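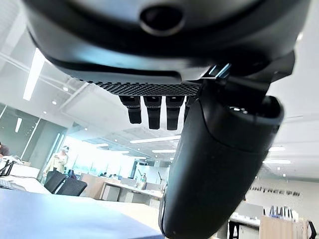 # Wellham Recipe Cards: README

Filed under: Open data > Food and drink
Print this page | E-mail this page

Welcome, and thank you for stopping by! The Wellham Recipe Cards are a set of about 2,000 handwritten household recipes, typed up and put into plain tables so that anyone who likes old cooking (or old handwriting, or just lists of puddings) can search and sort them. The cards came out of kitchen drawers and biscuit tins in and near Wellham, and most of them have butter on them somewhere.

## What you get

- `cards.csv` has one row per card, with the title, the ingredients as written and the method as written
- `ingredients.csv` has one row per ingredient, with the amount split off where we could manage it
- `spellings.csv` matches the odd spellings to the usual ones (you would be amazed how many ways there are to write "desiccated")
- `grunden/` holds the Grunden tin, a later gift which we have kept apart as its cards are mostly jams and pickles and follow their own numbering

## How the typing was done

Each card was typed by one person and read back by another, usually over a pot of tea. We left the writer's own words alone, so "a knob", "a good handful" and "enough to cover" all stay exactly as they were. Where a word couldn't be read it is marked `[?]`, and where we had a fair guess it is marked `[?suet]` or whatever the guess was. Crossings-out are kept in square brackets too, and they can be rather touching, especially when the sugar goes down and then up again.

Oven settings are left as gas marks or "moderate" if that is what the card said. Please don't write to ask what "a quick oven" means, we have argued over it for years!

## Known troubles

The Joubert cards switch between ounces and grams, sometimes on the same line. There are 11 cards with no title at all, listed as `untitled_01` onwards. A few cakes turn up twice because neighbours copied from each other, and we have left both in, as the changes are half the fun.

## Using it

Load the tables with whatever you like. The small viewer, Birnen, opens them without any setting up and shows 30 cards to a page. You may copy, print and share the lot, and a mention of Wellham would be kind. Corrections are very welcome, and the next tidy-up is planned for October.

4 comments | 17 shares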